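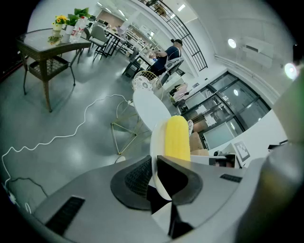

Side tables have taken over, and I think we should push back a little. Walk through any furniture store in Farkwood and you will find more small tables than chairs. They come with wire bases, wicker frames, glass tops, and white tops barely big enough for a plate. Most of them end up holding plants.

I have nothing against plants. I keep a few myself. But a table is a work surface first, and once a pot goes down on it, the pot rarely moves again. Then a water bottle joins it, then the mail. By November you are eating corn on the cob off your lap with two tables in reach.

My view is that every small table in a room should be kept clear by default. If you want a plant stand, buy a plant stand. The Marulanda store on the east side sells plain ones for $24, and a decent round table there is $58. People spend the larger sum and use it for the smaller job.

Cords are the other half of the problem. A light table with thin legs hides nothing. A cable running across the floor to a heavy cabinet disappears behind it, but under a wire base it is in full view, and it is also where your foot goes. I tripped on mine twice last winter before I bought clips. They took almost 50 minutes to put up, mostly because I had to move the plants.

Some readers will say a bare table looks unfinished. It looks that way for a week or so. After that you start setting things down on it and picking them up again when you leave the room. I cleared both of mine on a Thursday and have put one fern back, on the floor.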